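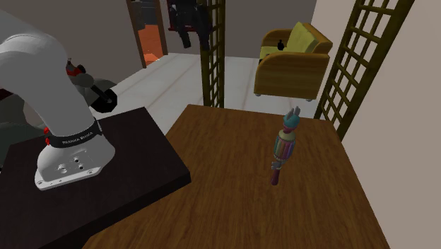 Member Accounts / Directory and Profiles

Search tickets
Enter keywords

Missing profiles after directory import

Print this ticket | Email this ticket

Status: Solved
Opened: Sun 9 August
Site: Wendotstead Paddling Club
Add-on: Gakerano Directory
Theme: Forsyth
Host: Stultemell

Original report

Hi all! First of all, the new directory looks wonderful. I moved our club over from the old spreadsheet this morning and I'm so pleased with how the profile pages came out, especially on a phone (the old list was hopeless on a phone).

One snag. Our file has 204 members in it and the directory shows 184. No error came up during the import. I got the green bar, the bar went all the way across, and it said "Import finished." When I search for one of the missing people by last name I get "No members match your search." If they try to log in, they get "We don't recognize that email address," so it looks like the accounts were never made at all.

What I've tried so far:

Logged out and back in.
Different browser, same number.
Changed the directory page from "Grid" to "List," same number.
Ran the import a second time with the same file. It said "Import finished" again and nothing changed. No doubles either, which was a relief!

I'd love to get this fixed before I send out the welcome email, but the club has managed with a spreadsheet since forever, so please don't lose sleep over it.

Support reply 1

Thanks for such a clear report, and congratulations on getting the move done! Running it twice was safe, by the way. The importer matches on email address and leaves existing accounts alone.

Two things to check first, please.

1. In the admin menu, go to Members, then All Accounts, and set the "Status" filter to "Any." The public directory only shows active members, so anyone who came in as Pending or Lapsed would be hidden there. The total at the top of that screen is the one we want.

2. Go to Tools, then Import History, and click the little arrow next to the latest import. There should be a line for each batch. The importer works through a file 100 rows at a time, so you should see three batches. Copy what it says and paste it here.

Please hold off on editing the file for now so that we're both looking at the same thing.

Customer reply

Ooh, I had no idea Import History was there. Very handy!

With Status set to Any I still get 184. Nothing Pending, nothing Lapsed. And the history says this:

Batch 1: read 100, created 0, matched 88, skipped 12
Batch 2: read 100, created 0, matched 92, skipped 8
Batch 3: read 4, created 0, matched 4, skipped 0

So that's all my rows, and 20 of them skipped. They were skipped on the first run too, I opened that one as well. It doesn't say why, though. Is there a way to see which ones?

Support reply 2

Yes, there is, and it's switched off by default, which I'd love to see changed. Go to Tools, then Import, then Options, and tick "Write skipped rows to a file." Save, run the import once more with the same file, and a download link will appear at the bottom of Import History.

Open the download in a plain text editor if you can. A spreadsheet program will tidy things up as it opens them, and the tidying may hide the very thing we're looking for.

Your numbers add up nicely, so the file is being read to the end. That rules out a timeout at Stultemell, which was my first guess.

Customer reply

Got it! This is fun, I feel like a detective.

The skipped file has 20 rows in it and every one of them is somebody I know for sure is paid up. I looked for what they had in common. They aren't all new members. They aren't all from the same town. The emails look fine to me, with no spaces and no missing @ signs. A few share a family membership but most don't.

Then I noticed how LONG some of them are. In the old spreadsheet we had a column called "Paddling history" and some folks really went to town in there. There's one with every river since the seventies! I mapped that column to "About me" during the setup. Could that be it?

Not all of the skipped ones are long, though. Maybe half. The others have a line or two.

Support reply 3

It could be, and I think you've found one of two problems. Well spotted!

"About me" in Gakerano Directory holds up to 2000 characters. When a row goes over, this version of the importer skips the entire row. It should shorten the text and give you a warning, and I've passed that on to the people who look after the importer.

For the short ones, could you look at the "Joined" column? Check whether the date is written the same way as in the rows that went in.

Customer reply

Oh my goodness, yes. The short ones all joined in February, and somebody typed "Febuary" in every one of them. All the same spelling, so I'm guessing they were entered in one sitting at our winter sign-up. Spelled-out months everywhere else are fine.

I've looked at that column a hundred times and never saw it!

Support reply 4

That would do it. The importer can't read that as a date, and "Joined" is a required field.

Steps from here:

1. Make a copy of your original file and put it somewhere safe.

2. In the working copy, use Find and Replace to change "Febuary" to "February" in the Joined column.

3. Go to Members, then Profile Fields, and click "Add Field." Choose "Long text" as the type and call it "Paddling history." Long text has no limit, so nobody's rivers need trimming.

4. Run the import again. On the mapping screen, match your column to the new field and leave "About me" set to "Do not import."

5. Tick "Update matched members" this time. Otherwise the people already in the directory will keep their history under "About me" and the new ones will have it in a different place.

6. In Forsyth, go to Theme Options, then Profile Layout, and drag the new field to where you'd like it. New fields start out hidden.

Customer reply

It worked! Import History says:

Batch 1: read 100, created 12, matched 88, skipped 0
Batch 2: read 100, created 8, matched 92, skipped 0
Batch 3: read 4, created 0, matched 4, skipped 0

The directory total is 204. I put the new field right under the profile photo and the river stories look great there. I did have to go back and empty the old "About me" text, which was still showing, but there's a bulk edit for that and it took about a minute.

I've also left "Write skipped rows to a file" switched on. Thank you so much for the help, I'm off to write the welcome email!

Support note

Closing as solved. Importer request logged: show a reason for each skipped row, and change "Import finished" to include the skipped count.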